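About the Classka Robotics Club

Home | About | Join | Projects | Contact

Who we are

Classka is a student robotics club. We meet in what used to be a teaching kitchen on the ground floor of the Ross Building, Room 232, and we spend our evenings trying to get machines to do things that any eight-year-old could do with one hand while looking at a phone. Progress is steady, if you are patient and stand well back.

The club started because a few of us wanted to build something for the Storkus Challenge and found out the entry form had a box for "name of club." So we became a club. The name came later and was chosen by vote at the end of a long meeting, when people mostly wanted to go home.

We are open to any student, in any subject. Our members study engineering, computer science, nursing, music and, in one case, something to do with soil. You do not need to know how to code. You do need to be willing to hold a flashlight.

What we do

Most of our time goes into Zondmont, our household robot. The idea is simple enough to fit on a T-shirt (and it does, in medium and large only): a robot that can help out in an ordinary kitchen. It should be able to open things, take things out, put things back and close things again, in that order if possible.

Kitchens were picked for two reasons. The Storkus Challenge has a home tasks category, and we already had a kitchen. It came with a sink, a good counter and a refrigerator bigger than anything the members have at home. The drawers and doors are the same ones a regular family would fight with, so nothing has been made easy for the robot.

The part that gets most of our attention is the hand. A two-finger gripper would have been cheaper and a lot less trouble, and we are reminded of this by visiting alumni. But five fingers can do more with a handle, a lid or a bottle, at least on paper, and we like a project that will outlast us. The hand team works on how the fingers spread and curl before they touch anything. The arm team works on getting the hand to the right place. The two teams get along very well until something misses.
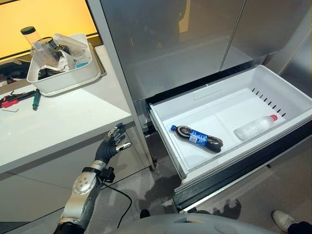
Zondmont at the kitchen station, hand open at the counter, freezer drawer out.

Bottles make good practice objects. They roll, they slide, they come in awkward shapes, and when they go wrong they rarely break. A cold one is slippery in a way that no simulator has yet explained to us properly. We keep the freezer drawer on the task list year-round, along with the cabinet under the counter and the dish rack, which has its own page of notes and its own enemies.

Every attempt goes in the log. Last season we wrote up 557 of them, each with the task, the settings, what happened and a short comment. We ask that comments be useful. "No" is a complete sentence but not a complete log entry.

How a season works

New members spend their first 4 sessions on basics: safety, the stop button, how to read the log, the stop button again. After that you pick a team. You can switch teams whenever you like, and most people do so right after their first long night with wiring.

The teams are Hand, Arm, Vision, Software and Kitchen. Kitchen sounds like the easy one. Kitchen sets up the tasks, resets the room between attempts and decides where the objects go, so Kitchen has more power than anyone else in the club and knows it.

From the start of the school year through winter we build and test. In spring we stop adding features, or say we will. The Storkus Challenge takes place in July, which gives us a few quiet weeks after finals to discover what we broke during finals.

Have we won?

We placed in the home tasks category once. We have also won the award for best documentation, which is what judges give you when your robot sits down and stays down but you have written it all out very clearly. The certificate hangs by the door. It is a nice certificate.

House rules

Tools go back in the toolbox at the end of the night. This is more of a hope than a rule.
Someone is always within reach of the stop button.
Food for people and food for tests are kept on different shelves. If it has a label with a task number on it, do not drink it.
Closed-toe shoes in the room at all times.
If you change a setting, write it down. If you changed a setting and did not write it down, come forward now and we will say no more about it.

Joining

Dues are the price of a pizza per semester and are largely spent on pizza. Parts come out of our department grant and whatever we raise at the open house, where last time we had 200 visitors and sold nearly all of the T-shirts that were not medium or large. We have since corrected the order.

To sign up, use the form on the Join page or just come by during a session. Sessions are posted on the door of Room 232. If the door is shut, knock loudly – the arm is noisy and so are we. Families and younger students are welcome to watch from the far side of the tape.

Schools that would like a visit can write to us through the Contact page. We bring a laptop, some video and a spare hand that visitors can shake. Zondmont stays home – it does not fit in anybody's car.

Page last updated January 5, 2019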